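**Grip-release lag** is a fault in robot handling in which a gripper stays closed after its controller has recorded it as open. The control program moves on to its next step while the object is still held, and the arm may carry the object away from its target or press it into the surface below. The fault is best known from the Drikelcombe kitchen trials, a series of simulated table-clearing and serving tasks run on a two-armed robot.

## Drikelcombe trials

The fault was first logged in January, during a set of 600 simulated runs using the Nena control software. In 12 of them the release command was marked complete before the fingers had parted. The arm then withdrew at full speed with the item still in its grip.
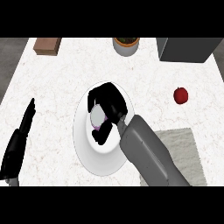

Release faults are hardest to detect when the target is close to the gripper. The software judged success by the distance between object and target, and a small round item held directly over a dish could satisfy that test without being let go. Loose items elsewhere on the counter, such as the apple to the right of the plate, were at risk of being struck when the loaded arm swung back.

## Cause

A review by Sýkora, the firm that maintained the software, traced the fault to a timer. The program allowed 200 milliseconds for the fingers to open and did not read their position afterward. Under heavy processor load the command could arrive after that period had ended.

## Correction

The revised software reads finger position before any upward motion and stops the arm if the reading is missing. The same check was later adopted at the Jolgate test site.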